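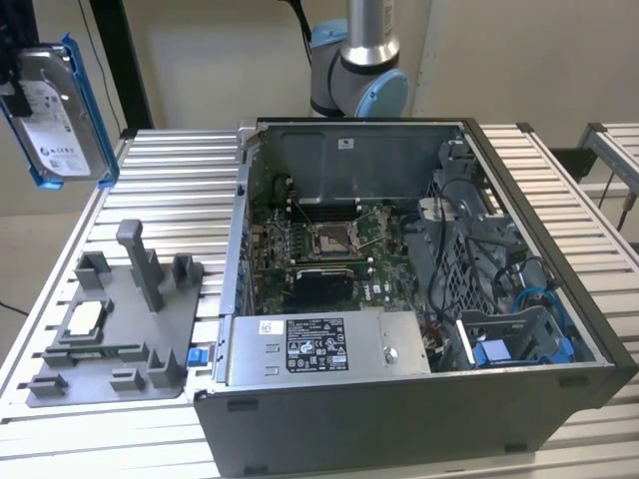 Getting photos off an old office PC before it goes, and which drive to keep?

Posted by boxroomblues
Tuesday, January 12, 2021

Hi all, quick one hopefully. Old desktop from when I ran the shop from home, been under the stairs for years. Want it gone by February as we're having the boiler moved and everything has to come out of there. Got 900 GB of stuff on it, mostly family photos and scanned letters, plus shop accounts which I probably don't need any more??

Problem is I can't face sorting it. Half of it is copies of copies. Folders called "new", "new new", "phone dump", that kind of thing. Tried last weekend and gave up after lunch, ended up just looking at holiday pictures.

So do I
- copy the lot somewhere and sort it later (I won't)
- sort it first then copy
- pay someone. Sillix in town do it but they quoted £100 and that's only copying, no sorting

Also is one copy enough? And the charity place wants the PC with the drive wiped or taken out, not sure which is better. Windows still starts fine, just slow. Thanks in advance, sorry for the ramble

tealeaf_g

Copy first. Always. Don't sort on the old machine, it's slow and you'll get fed up and delete something you wanted. Get everything onto an external drive, then a second one, THEN look at it.

2 copies is the least I'd have, and not both in the same cupboard. One of mine lives at my sister's. Burst pipe taught me that, lost a whole shelf of albums, the paper kind.

For the copying: don't drag the whole lot across in one go. If it stops half way you've no idea what made it. Do it by top level folder, tick them off on paper. Leave it running overnight, turn sleep off in the power settings or you'll come down in the morning and it'll have done eleven minutes.

When it's done, right click the folder on the old drive, Properties, look at the number of files and the size. Same on the new one. Should match. If they dont, do that folder again. Then open a few photos from the middle, not just the first one. 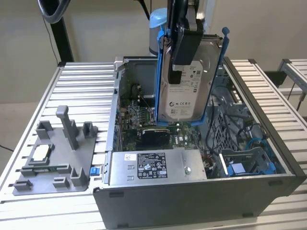 Sorting wise, give up on the idea of doing it properly. I make one folder per year and throw everything in by date taken. Most photo programs will do that for you. Anything with a daft date (1980 usually, camera clock never set) goes in one called Odd. Mine's still full. Doesn't matter, at least I know where it is.

Duplicates last. There are free finders but only let them remove exact matches, and only on ONE of your copies. Leave the other alone till you're happy.

£100 just for copying is steep imo. An external drive will cost less than that and you keep it.

larchlane

Take the drive out and keep it. Job done. Tell the charity it's got no drive, ours didn't mind. Put a label on it with the date, you think you'll remember what's on it and you won't.

Would still make a copy tho, an old drive in a drawer isn't a backup.

Re accounts, don't bin them before checking how far back you have to keep them. HMRC site says, depends if you were sole trader or a company. I was just over the line and had shredded the lot, not a fun phone call.

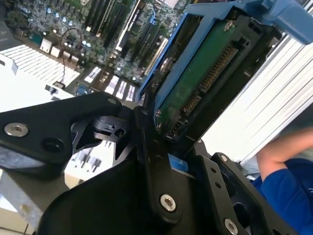
Kutis thinks keeping the drive is fine but says to look through the browser before the machine goes anywhere, as saved passwords and bookmarks are what people miss. Same for the email if you used a proper mail program and not a website. Those messages can be sat in a hidden folder and won't be with your documents at all. Export it from inside the program while it still opens.

boxroomblues

Oh that's a good shout, I had years of shop emails in there. Will look tonight.

Ordered two external drives. Going with copy first, years folders, Odd folder. Took me 6 goes to find the sleep setting so that's me sorted for the evening. Will check the HMRC thing before I bin anything.

Does it matter if the two drives are the same make? They were on offer together

tealeaf_g

Some people say buy different makes. I never have. Just don't drop them both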